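Stovance Two-Arm Station – Set-Up Guide
By the Plollinis manuals desk | May 30, 2021
Print this page | E-mail this page
Last updated: September

Section 6. Your first snack tray

Can it do the chores yet? It can do this one, if you have the afternoon.

1. Set the tray within reach of the left arm.
2. Load the rack, baskets and stand before you power up. The arms will not wait politely.
3. Start with one small wrapped item. Ambition comes in Section 26.
4. Run the Pick routine and keep your hands off the table.

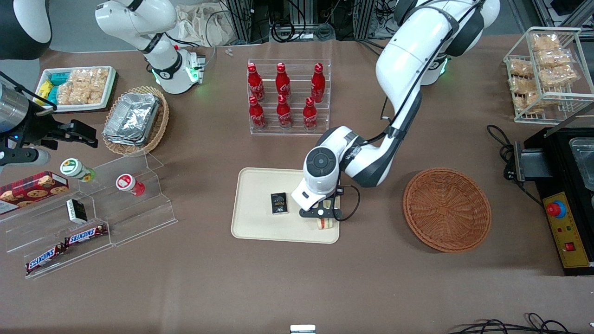
NOTES AND CAUTIONS

Wrapped food is harder than it looks. If the left jaws hold a packet upright over the tray, as they do with the pale yellow one, leave them alone until the routine ends.

CAUTION: Find the red emergency stop before you need it. Do not store snacks on it.

Note: Our Vadden test bench logged 2,846 picks, of which 1,225 needed a person. Dishes are not supported – neither is laundry.

5. Press Reset and go again.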